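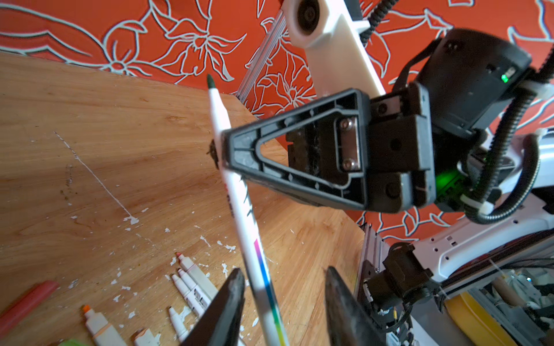

Felt-tip marker

A felt-tip marker is a pen that carries its own supply of ink and lays it down through a porous tip of pressed fibers. It is used for coloring, lettering, labeling and sketching. Common names include felt pen, fiber-tip pen and, in schools, simply marker.

Construction

The usual marker has a plastic barrel, a fiber reservoir soaked with ink, a tip and a cap. Ink moves from the reservoir to the tip by capillary action. Barrels may match the ink or may be white with printed decoration, such as a rainbow stripe, in which case the tip shows the color. A dark green tip can be hard to tell from black until a test line is drawn.

Tips

Pointed tips serve for outlines and small lettering. Chisel tips give both broad and narrow strokes, and brush tips vary the line with pressure. Heavy pressure flattens a pointed tip over time.

Inks

Water-based inks are standard in children's sets and wash out of many fabrics. Alcohol-based inks dry faster and hold on glossy surfaces, but they may bleed through thin paper.

Storage

Markers dry out when left uncapped. In her classroom handbook for Ollari, Glenys Ruddock recommends storing them flat, with a limit of 80 to a tray.

See also

Highlighter
Paint marker
Whiteboard marker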